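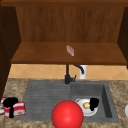 2022-11-18
Sink work, simulated kitchen, Hullcombe bench

Back on the washing-up question after leaving it alone since March. The original note from the Podasia group asked whether a machine could be left to deal with a sink after a meal. I have cut that down to something we can test: find a plate in the basin, get hold of it, bring it up, put it on the drainboard. No soap, no scrubbing, no water. If it can't do that much there is no point talking about the rest.

All of it today in simulation, using the Makhubela kitchen. Planner is Motis, same build as last time, settings not touched except for the gripper speed near the basin floor, which I halved.

Setup notes

The kitchen has the dark grey sink with the basin and drainboard in one unit, speckled counter all round, black tap. I like this one for testing because the tap stands where it gets in the way, as taps do. A person reaches round it without thinking. The planner treats it as a thick post and keeps well clear, and some of the routes it picks as a result are very long.

Grey sink and black gripper is a poor combination for the depth check. White plate is fine, the rim shows up well against the basin. The trouble starts when the gripper gets close and covers part of the plate, because the plate estimate then shrinks to whatever is left showing and the grasp point slides off to one side. I knew this from March and had written it down, then forgot it and lost an hour.

Food left on the plate is a separate question. For a person it is obvious that scraps go in the bin first. The planner has no notion of it. A plate with bits on it and a clean plate are the same job as far as it is concerned, and I have not tried to change that today.

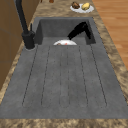

Approach from the rear right corner of the basin is the one I would keep. It stays away from the tap and comes down at a slant towards the rim. Coming in from the drainboard side means dropping over the lip, and the lip hides most of the plate from the end view, so I can't check by eye what the fingers are up to. If we go on with this we need a second view looking down from the shelf side.

Batch was 400 starts with the plate lying flat and 400 with it tilted, 800 together. The log shows 401 lines in the first file. I think that is the warm-up start being written out as well, which we said we would stop doing. Not going to quote success rates until that is sorted out and both files have been read through properly.

What I can say from watching replays:

Flat plates are worse than tilted ones. There is nothing to get a finger under, so the gripper pinches at the rim and skids. People tip the plate with a fingertip and then take it. We have no tipping move. It would be worth writing one, and I would put it ahead of anything to do with cleaning.

Tilted plates lift well enough when the raised edge faces the gripper. When it faces away the arm goes over the top and often knocks the plate flat, and then we are back to the first problem.

Setting down on the drainboard is easy. It is a big level area and any spot will do. A rack with slots would be another matter.

Speed is poor. Halving it near the floor of the basin helped with the skidding and made the whole thing painful to watch. Anyone standing next to it would do the plate themselves.

Where that leaves the question

My answer to Podasia at the moment would be no for a real kitchen sink. Single plate, known sink, nothing else in the basin: possibly, with the tipping move. A pile with cutlery under it: I would not like to guess. Glasses I would keep out of it altogether.

The shop-floor version looks much nearer to me. Parts out of a tray, same part every time, tray always in the same place, nobody minding if it takes a while. Worth raising at the next call, as the code is mostly shared.
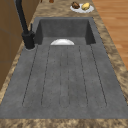
To do

Stop the warm-up start going into the log, then recount both files.

Write the tipping move. Try it on the flat plate first, with the gripper at the lower speed.

Hold the plate estimate from before the gripper covers it, and use that for the last part of the reach.

Add the view from the shelf side.

Ask whether the Makhubela kitchen comes with a lighter sink, to see how much of the depth trouble is down to colour.

Tidy up the replay folder. The names mean nothing to anyone but me, and I was opening the wrong ones by the end of the afternoon.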